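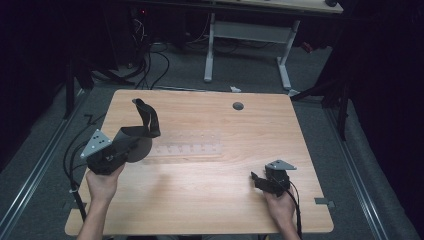 How often do you oil a wooden desktop? Twice a year is plenty for most people, plus one extra coat if your room gets really dry in winter.

OK so I promised a desk thread and it's Saturday and I have coffee, let's go. I've had a light wood top for 4 years now and I've made most of the mistakes already.

First one: I bought the fancy Bavex oil and put it on way too thick. It stayed tacky for days! Sheets of paper stuck to it. Thin coat, wait 18 minutes, wipe off everything that's still sitting on the surface – that's the whole trick.

Second: sanding. I went at a coffee ring with coarse paper and ended up with a pale patch bigger than the ring. Go fine, go with the grain, and do the whole top even if you only hate one corner.

Cables! If your top has a grommet hole, use it for the thing you never unplug. Mine was my lamp cord for ages and I kept fishing it back out. Zip ties are fine but don't pull them super tight, leave enough slack to lean something forward without dragging everything else along.

Serpil Kaplan asked if I wipe it down with water. Barely damp cloth, then a dry one right behind it. Never leave a puddle near the hole, the cut edge drinks it up and swells.

Cirilo Cervantes swears by the Sasano wax over the oil. I tried it on the underside first (please always try the underside first) and it's nice, kind of silky, but mugs slide around more than I'd like.

Also got a desk pad from Duman for $13 and took it off again after a month. The wood had gone darker all around it and I had a perfect rectangle. It did even out, but slowly – took until June.

Next up is the legs, one of them wobbles and I'm pretty sure it's the floor. If you've got a fix that isn't folded cardboard, send it my way!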